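Atieno Tanui
@atienotanui

July 20, 2025

I've now read the whole of the De Haan guide to "the rested kitchen" and I have some doubts. Thread.

2/ The idea, if you've been spared it: every surface in the room where you eat should be clear by nightfall. Nothing on the table. Nothing on top of the fridge. Kettle in a cupboard. You wake up, the room is calm, and so are you.

3/ I'd like to meet the person who puts the kettle in a cupboard. It's the first thing I touch in the morning and the last thing I touch at night. When exactly is it supposed to be in there?

4/ The guide says the kettle is "visual noise". It's a kettle. I can cope with seeing it.

5/ There's a survey in chapter one. 2,778 homes, apparently, and people with clear tables "reported feeling lighter". Lighter than what? Did anyone ask how many people ate at those tables, or whether there was a second room to shove everything into before filling in the form?

6/ My guess is that a lot of those tables are never used for a meal. I can't prove that. They can't prove the other thing either, going by the three paragraphs they give it.

7/ What bothers me more is who these books think they're writing for. One couple, one set of matching bowls, a dishwasher, deep drawers. Now try it in a house where the eating room is also the storeroom, the tea room and the place where the freezer lives.

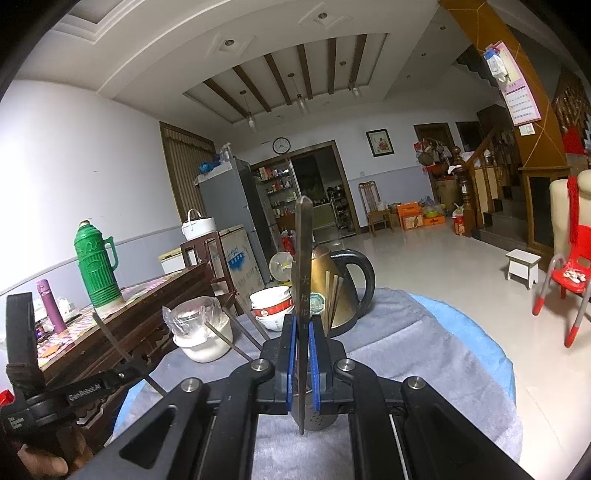
Kettle, bowls, chopsticks, flask, all out and all within reach. De Haan would have a fit.

8/ Look at where things are, though. Chopsticks up against the kettle. A stack of bowls on the same round table. The tea things have the other table, the one with the checked cloth: green flask, purple bottle, little white teapot. I don't call that noise. You could walk in as a stranger and make yourself a drink.

9/ Rested kitchen version: open cupboard, find kettle. Open second cupboard, find bowls. Open drawer, find chopsticks under the thing you bought to keep chopsticks tidy. Shut everything. Eat. Do it all again in reverse. I timed myself on a weekday and gave up before the end.

10/ Several of you are asking about the top of the fridge. Yes, there's a bag and a spray bottle up there. The guide has an entire page on fridge tops. It calls them "the attic of the kitchen" and wants you to put one plant there. A plant! Above a warm machine, at a height where you can't water it without a chair.

11/ The bucket on the little dark cabinet will upset them too. My question for anyone who wants it hidden is simple: where? If the answer starts with "you could buy", I've stopped listening.

12/ Which brings me to the shopping list. Funny how a method about owning less ends with a list of things to own. They recommend the Hultanier stacking system, 17 boxes with lids, "to get you started". Started!

13/ I bought two of the boxes in January to be fair to them. They're decent boxes. The lids fit. I now have two boxes on a shelf with things in them I can't see, and last month I bought a second lot of rubber bands for the house because I'd forgotten the first lot was in there.

14/ Someone has replied that the Jorkik ones are see-through. So the answer to things being visible is to put them in a box where they're still visible, and take a lid off each time. I'm trying to take this seriously.

15/ I will give them the point on plastic bags. A bag over a container keeps dust out and I do it myself, but bags breed, and I've got a drawer that won't shut. The guide's advice (keep ten, fold the rest flat, give them away) is sensible and I've started doing it. Page 61 or thereabouts, read that one and skip the rest.

16/ I'll also give them half a point on tablecloths. They say lose them all. I say keep one that wipes clean and shake the others outside once a week. Two cloths on one table doesn't trouble me. Crumbs between the two cloths would.

17/ What I won't give them is the chopstick holder. They want cutlery and chopsticks lying flat in a closed drawer "where hands don't go". Hands go in drawers all day long. And wood that's been washed wants air. A holder with holes in it on the table does a better job than any closed drawer I've owned.

18/ Same with bowls. An open rack is dull to look at and it works. The deep cupboard they recommend means lifting nine things to get at the tenth, and I've chipped enough rims that way.

19/ Now the numbers bit. The guide claims a household "recovers" 509 hours through clear surfaces. Over how long? It doesn't say. A year? A lifetime? I went through the notes at the back and there's nothing. I wrote to the publisher through their contact form and got an automatic reply about a newsletter.

20/ @ whoever said "but doesn't clutter stress you out": some of it does, yes. Post does. Broken chargers do. A thermos doesn't, because I know what it's for and I'll be using it in an hour. I don't think those should be lumped together, and the guide lumps them together on page one.

21/ My own test, for what it's worth. If it gets used every day it can live on the table. If it gets used every week it can live near the table. Everything else has to argue its case. No boxes needed, and my kettle stays where it is.

22/ A few people want me to try the Indel course next, the one with the weekly emails and the labels. It costs more than my kettle did. If anyone has finished it and still had a tidy table a month later, please reply, I'd like to hear it. Before and after pictures don't count unless somebody's had dinner in between.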